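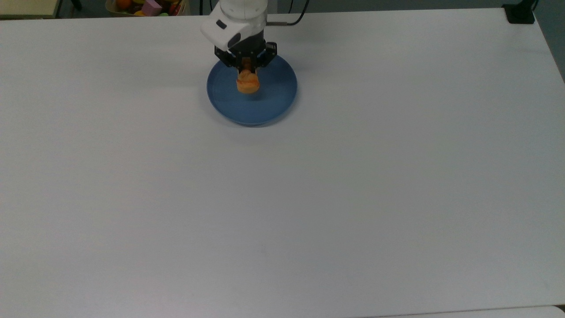 Re: [dungeon-list] Brostia 2 preview build, anyone else?

On the list, somebody wrote:

> Finished the Brostia 2 preview last night and I'm sold. They've thrown out
> the old tile movement, you can look anywhere you like now, and the first
> floor (Dranadwood) is huge. The store page says 192 floors at launch and
> every one of them hand built. Combat has real weight to it. It feels like
> the series finally grew up. I've preordered and I think most of us will.
> If they keep the price where it is I don't see how it fails.

I played the same build and I'm going to be the wet blanket, sorry.

Start with the 192 floors. The first game had 7, and it took them long enough that the forum went through two sets of moderators waiting for it. Now we're meant to believe in 192, "hand built," from the same studio. What does "hand built" mean on a store page? I went through Dranadwood twice with graph paper, the way I always do, and the northwest quarter and the southeast quarter are the same map turned around. Same dead end, same lever, same chest behind the lever. Maybe that's a placeholder. If so they could have said it was a placeholder. The notes that came with the build say no such thing.

As for the movement, yes, you can look anywhere. You still walk in squares. Press forward and you slide one square and stop. I don't mind that at all, I like squares, but then please don't tell me the tiles are gone. They've put a free camera on a grid game, and the price of it is that I kept losing track of which way I was facing. There is no compass until you buy one from Aoun, and Aoun doesn't turn up until you're past the flooded stairs. In the first game you had the compass in your bag when you woke up.
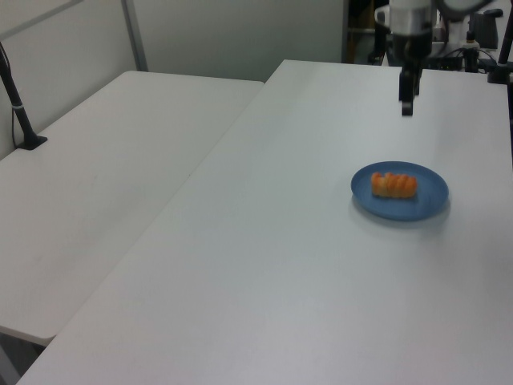
Blue plate and pastry, two tables.

"Real weight" in combat. I'd like to know what you were hitting. My swings landed when the number said they landed and missed when it said they missed, with a longer animation in between than there used to be. The longer animation may be the weight. By the third pack of bog dogs I was holding down the skip key, and the skip key doesn't skip the first half of the swing. Magic is worse. You get 5 spell slots and the starting book fills all of them, so you can't try anything you find without throwing away something you can't get back. I threw away Light. Don't throw away Light.

Things I did like, so I'm not accused of going in with my mind made up:

- The sound. Water dripping two rooms over really does come from two rooms over, and I found a hidden door by it.
- You can write on the automap now, and the notes stay put when you reload.
- Torches burn down at a sensible speed. In the first game I spent half my gold on torches.

None of that makes me want to pay in advance. The preorder gets you a cloak and 500 gold. I had more than 500 gold by the time I reached the second stairs, and there was nothing in Aoun's shop I wanted except the compass.

The other thing that bothers me is the saving. It saves at shrines and only at shrines, and there's one shrine on the whole of Dranadwood that I could find. If you quit anywhere else you go back to it. The store page calls this "tension." I have a job and a dog, and I call it doing the same corridor again at eleven at night. People said the same about Jeltau when it came out and we were all told it would be patched, and I still have a Jeltau save stuck outside the bell room to show for it.

So, questions for those who've played further than I have:

Does the map repeat on the second floor as well? Has anyone found another shrine, maybe behind the lever door that won't open from the west side? And does the game ever give Light back? I've checked every chest I could reach.

I'll happily eat my words if the second floor is something else entirely. If someone has it mapped, even badly, please post it as plain text and not as an attachment. The archive still strips attachments.

Going back in tonight, in the dark.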